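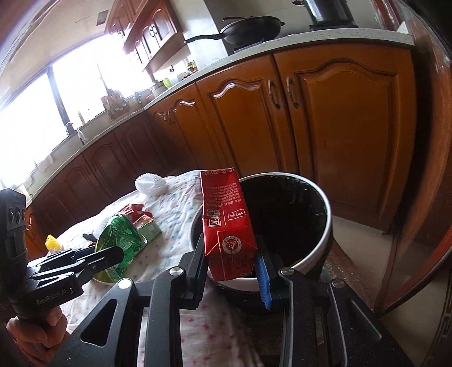
Short Fiction | 31/05/2021

The red carton was the last thing she had bought at the shop in Rellberg, and she had meant to keep it. She read the small print on the long side again. Then she thought about the stairs, and the one bag she was allowed to carry.

The bin was black inside. She had put it close, so there would be no walking back and forth and no second thoughts.
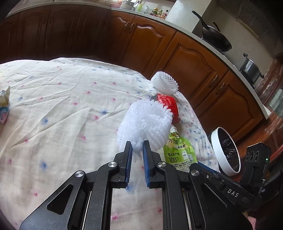

She had eaten the pears on the train — both of them, before the border — and kept the foam sleeves for no reason. Her mother used to put them over the necks of bottles.

The rent was 800 and it was paid. She tied her shoes, sat down again, and listened for the taxi.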